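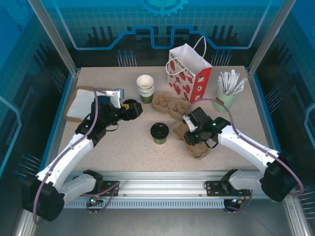 Chapter 6
Who Pays for the Show? Bundles, Tiers, and the Business of Watching

Learning goals
After reading this chapter, you should be able to explain why channels were first sold in bundles, tell a carriage fee from a subscription fee, and work out the yearly churn of a small service.

Bijan Nikzad wanted to watch one soccer match on a Saturday. He had a cable package with 76 channels, and the match was on none of them. It was on Wivow, which he didn't have, so he signed up, watched his team lose, and canceled before dinner. If you have ever done something like this (and most of my students have!), you already know a good deal about the subject of this chapter.

Television is a wonderful thing to study because the product is so odd. A sandwich can be eaten once. A show can be watched by one household or by a million, and making it costs the same either way. That single fact sits behind almost every price you will meet in the next 30 pages, and once you see it you start spotting it everywhere — in music, in games, even in this book.

6.1 Why sell a bundle?

Picture two viewers. Lamai would pay $9 a month for a cooking channel and $2 for a news channel. Siamak would pay $2 for cooking and $9 for news. Sold one at a time at $9 each, the channels bring in $18, and each viewer gets only one of them. Sold together at $11, they bring in $22, and both viewers get everything. Try it with your own numbers before you read on. It's a lovely little result, and it kept the cable business going for decades.

The trick works best when tastes differ. When everyone wants the same channel and shrugs at the rest, the bundle earns its owner very little extra, and viewers start asking why they pay for the other 75.
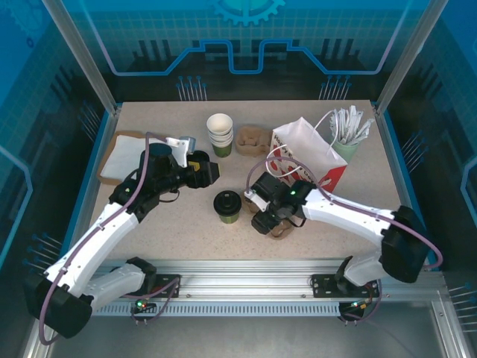
Figure 6.1 Two robot arms at a table with paper cups and other takeout supplies.

6.2 The fee you never see

Part of a cable bill goes straight to the companies that own the channels. This is the carriage fee, and it is charged per household whether or not anyone in the house tunes in. When Lukport, a small regional carrier with 1,796 homes on its lines, fell out with the Dehghan sports channel one November, the whole fight was over this fee. Both sides had a point, and we will go through their letters in Section 6.4.

Key terms: bundle, tier, carriage fee, churn, blackout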